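Home Queue My Tickets Knowledge Base Log Out

Ticket 295: left hand won't let go at the mug (bathroom tidy routine)
Opened by: Siu-ming Tang, Drakelville test apartment
Assigned to: Chia-jung Lu
Status: Waiting on parts

Hi all, and sorry in advance for the length of this one. I know the short form exists, but I'd rather give you too much than have you write back asking for it!

The left hand is supposed to put the toothpaste in the white mug at the back left of the counter, open its fingers, and come away. Most of the time it does that beautifully. Since we loaded the May release of Todusau, though, it sometimes gets the tube into the mug and then simply keeps holding on. The open command goes out, the log says the command was accepted, and the fingers stay closed until the timeout. On the 22nd cycle this morning the arm started its retreat anyway, with the tube still in its grip, and the mug tipped against the wall. Nothing broke, but I pressed the stop button and we've been careful ever since.

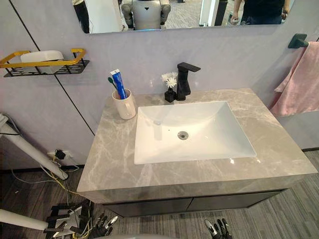

Category: Hand / Grip release

Steps I've tried so far, in the order I tried them:

Restarted the hand controller on its own. Good for seven cycles, then the same thing again.

Restarted everything. No difference that I could see.

Ran the open and close test with nothing in the hand, well back from the vanity. Perfect every time, which was a bit maddening (I even made Khurram come and watch).

Swapped the routine so the toothbrush goes first. Same fault on the tube, never on the brush. I wonder if it's the thicker grip that matters, but you folks know the fingers better than I do.

Lowered the grip force by 11 percent. This helped for a good while and I got quite hopeful, and then it stuck again just after lunch.

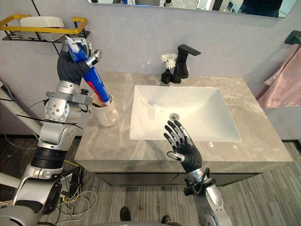
The other thing I should mention is that the right hand has never done it. Same firmware, same settings, and it opens and closes as nicely as you please. So my guess, for what it's worth, is something in the left thumb joint or its cable and the new release is only showing it up. For now I've turned off the automatic retreat, and one of us stays by the stop button whenever the routine is running. Please don't turn the retreat back on remotely without calling us first.

Reply from Chia-jung Lu, June 30, 2026
Thank you for all of this, it's a real help. The thumb current stays high after the open command, so I think you're on the right track. I've asked Altex for a replacement thumb cable. Leave the retreat off, please, and send me the full log from the lunch run when you get a minute.

Comments (3)

Khurram Mughal: Confirming the empty-hand test. I watched far more of it than I had planned to.

Tien-fu Tsai: We had something close to this on the Hsiao unit. Reseating the connector at the wrist got us through the week, but we did replace the cable in the end. Worth a look while you wait.

Sze-wing Chuang: Could the retreat be made to wait until the fingers report open? I'd feel better about that than a timeout, whatever the cable turns out to be. Happy to write up the change request if Chia-jung agrees.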